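Guides > Desks > Fellwood > Section 4: Putting it in the room

Overview Parts Assembly Placement Presets Troubleshooting

4. Putting the desk in the room and setting your heights

If you've followed me this far, you have a Fellwood standing on its own two legs with the top screwed down, and you're probably tired of looking at the hex key. Good news, the hex key is done! Put it back in the little bag and tape the bag under the desktop. I lost my first one inside a week and had to borrow Peter Zeman's, which he still brings up.

4.1 Before you push it against the wall

1. Get a second person. I moved mine alone by walking it corner to corner, and there's a gouge in my floor from the left foot that I now keep a rug over.
2. Lift by the crossbar under the top. Don't lift by the top itself, even if it feels solid.
3. Set it down a hand's width from the wall. The back edge tips a tiny bit as the desk goes up, and windowsills stick out further than you think (mine caught the underside of the sill on day one, with a noise I can still hear).
4. Turn the four leveling feet until the desk stops rocking. Start with the corner that's off the floor. If you have carpet, wait a day and check again, as the feet sink.

Note: the two motor cables should hang with some slack in them when the desk is all the way up. Run it up once by hand control before you clip anything to the frame. I clipped first and then got to unclip all of it.

4.2 Resetting the motors

The desk needs to find its own bottom before the numbers on the display mean anything. It's easy but it does look like it's broken halfway through — keep holding the button.

1. Plug the power cord straight into the wall outlet. Mieczysław Duda put his on a crowded power strip and it kept stopping partway.
2. Hold the down arrow until the desk reaches its lowest point and stops. Let go.
3. Hold the down arrow again. Nothing happens for a few seconds, then it dips, comes back up slightly, and the display blinks.
4. Keep holding until the blinking stops. Now let go.

If you see E11 on the display, one leg has got ahead of the other. Unplug the desk, wait for the display to go dark, plug it in and start over from step 2. I've had E11 twice and the reset cleared it both times.

Caution: check underneath before every reset. Look for file boxes, kids, the cat, a trash can. The desk does stop when it hits something, but it has to hit it first.

4.3 Finding your sitting height

Do this one first, and do it in the shoes you really wear at home, which for me is socks.

1. Set the chair before the desk. Feet flat, knees more or less level with your hips.
2. Let your arms hang, then bend your elbows. Bring the desk up until it just meets your forearms.
3. Type something for a while. An email, a grocery list, whatever. If your shoulders creep up, the desk is too high, so come down a touch.
4. Hold M and then press 1 to save it.

Check the armrests too. If they bump the front edge of the desk, drop them a notch or you'll never get close enough, and you'll end up leaning. And clear the seat before you measure anything! I use my chair as a shelf from the minute I get home, and I once saved a whole preset while perched on the front half of the cushion with my bag behind me. 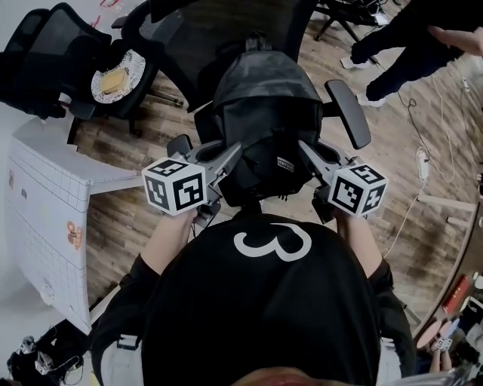
Camouflage backpack up against a mesh office chair.

The Daly hook (sold separately, two screws) goes on the side of the frame and gives a bag somewhere else to live. Mount it on the side away from the hand control. Keep straps short enough that they don't drag under the foot when the desk comes down.

4.4 Finding your standing height

1. Roll the chair well back. Armrests can catch on the way up.
2. Raise the desk to your elbows again, same as before.
3. Come down just a little from there. I don't know why, but everybody I've helped has liked it slightly lower.
4. Hold M and press 2.

Stand for 14 minutes the first day and then sit down, even if you feel great. Add more as the week goes on.

Next: 4.5 Cable tray and monitor arm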